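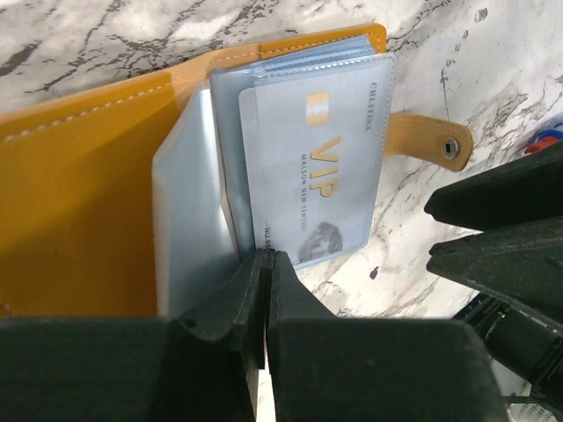

*A VIP card in the front pocket of a card holder.*

**Clenham shops to bring their loyalty cards together**

August 2016

I've been hearing about this one over the counter for months, so it's nice to be able to write it down at last. The main street shops in Clenham are going to share a single loyalty card. One card, one lot of points, and you can earn them on your bread and spend them on your hardware if that takes your fancy.

The traders' group signed off on it last week. Cards will be handed out from the group's table outside the post office and at the till in any shop taking part, and your first one is free. Lose it and a new one costs $2, which I think is fair enough, although I say that as someone who will probably be paying it before spring's out.

If you live out at Orkomville you can join as well. That was a sticking point early on. A couple of the shops wanted to keep it to Clenham addresses, and I'm glad they came around, as half the cars parked on the main street on market mornings have come down the Orkomville road. You don't need to show a bill or anything like that. Name, phone number, and an email if you've got one.

**How the points work**

You get a point for every dollar you spend, rounded down, so $7.80 at the greengrocer is seven points. When you've got 60 points you can knock $2 off whatever you're buying, in any of the shops. It's not going to pay off the mortgage. But I did the sums on what our place spends on bread, milk, dog food and the odd birthday card, and we'd get a free coffee out of it most weeks, easily.

Points don't run out, so long as you use the card at least one time in a year. I asked about this twice because the old bookshop card used to wipe you clean every Christmas and it drove me up the wall. I was told yes, a year from your last purchase, and that the rule will be printed on the back of the card where you can find it.

A few things won't earn points. Lotto, cigarettes, phone credit and gift vouchers are all out, and so are prescriptions at the chemist (the rest of the chemist is in, including the sunscreen and the jelly beans). The butcher is in for everything except bulk orders. The pub isn't in at all for the time being, though the bottle shop next to it is, and I'll leave you to sort that one out with your conscience.

**What happens to the old ones**

Plenty of people have asked me about the cards they've already got, and the answer changes a bit depending on the shop. Barroso, the bakery, will keep stamping its paper coffee cards until they're full and will then swap you across, so don't bin a card with three stamps to go! The hardware shop is moving its points over by hand. The newsagent never had a card, just a notebook behind the counter, and I'm told the notebook will be honoured down to the last magazine.

The shoe shop closes its scheme on the day the new one starts, so if you've got a discount sitting there you should go and use it. School shoes, maybe. They've had a sign up in the window about it, but it's a small sign and it's behind the gumboots.

Barroso also tells me the coffee stamps were costing more in printing than you'd guess. They had to reorder in April, and the new lot came with the wrong phone number on the front, and out they went anyway. If you've been ringing the bakery and getting a very patient man in another state, that's why.

**Why now**

The idea came from Biltley, where the shops have had a shared card going for a while. I drove over to have a look and bought a loaf and some fence staples and was given a card at both places without asking. The woman at the produce store there said the main difference she'd noticed was people crossing the road. They'd come in for the one shop they always used, then wander over to another because the points were the same points. She also said the first month was chaos and to have spare pens, so there's a tip for our lot.

Clenham's own trial ran over autumn and was kept very quiet, and I'm a bit put out that I missed it. It was just the bakery, the greengrocer and the chemist, and 264 people joined. The traders' group was hoping for half that. Those people keep their points and their card number, and only need to pick up the new card when it comes in.
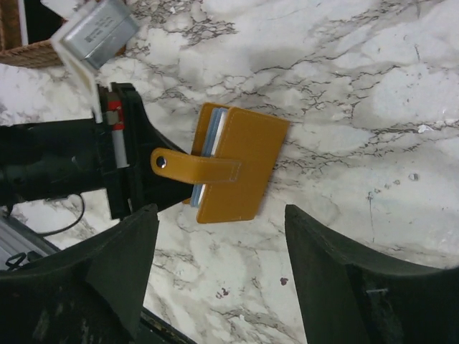 The size of the new card got more discussion at the meeting than the points did, if you can believe it. It'll be the same as a bank card, after a push for something smaller that could hang off your keys. I was on the side of the bank card size. Everyone's got a wallet or a little holder of some kind, like the mustard-brown one with the pale stitching in the photo, and a card that fits in with the others is a card you'll have on you when you need it. The key tags always snap at the hole. I've had three gym ones go that way and I didn't even go to the gym that much.

If you really don't want to carry another card, you can give your phone number at the till and they'll look you up. It's a bit slower, and some of the shops have asked people not to do it when there's a queue out the door on market mornings. Fair call, I reckon. A family can also share one account, and each person in the house can have a card of their own for it. Kids over 12 can hold one but can't spend the points without a parent saying so first. I can see a few arguments coming out of that.

**What they keep about you**

I asked this as well, and I know some of you will want to hear the answer before you put your name down. The system keeps your name, your contact number, how much you spent and where you spent it. It doesn't keep what you bought. So the chemist's total goes in, but what was in the paper bag doesn't. The traders' group says it won't sell the list or pass it on, and that you can ask for your details to be taken off at any time by filling in a form at the newsagent.

You'll get emails only if you tick the box. I've ticked it so I can tell you how many there are, and if it's more than one a month I'll be having a word.

**A few gripes**

Not everybody's pleased. The second-hand shop has decided to stay out, as its margins are small and the group's fee is the same for a big shop as for a tiny one. I've got some sympathy there. A fee based on the size of the shop was talked about and put off until next winter, and I hope it does come back, because I'd hate to see the smaller places miss out on the foot traffic.

There's been grumbling too about the colour, which is a sort of eggplant. I don't mind it. The first design had a drawing of the old bridge on it and the bridge had the wrong number of arches, which was picked up by, I'd say, every single person who saw it. The one going to print has the clock tower, and the clock's been set at ten past ten, so it's at least more accurate than the real one.

And a reader from up the Orkomville end wrote in to say she'd rather the shops just dropped their prices a bit and skipped the cards altogether. I passed that on. The reply was that they'd talked about it, and that a discount for regulars was what most of them could afford. Make of that what you will.

**Getting one**

Sign-ups open at the next market, from eight in the morning until the sausage sizzle packs up. After that it's over the counter at any shop with the sticker on its door. Bring your old cards with you if you've got points to move across, and give the hardware shop a few days to do theirs, as it's one person and a calculator.

If you can't get into town, ring the newsagent and they'll post a card out to you. And if you've found a mistake in any of this, or your shop's joined since I wrote it, drop me a line and I'll fix it in the next issue — the phone number for the bakery is on page four, and it's the right one.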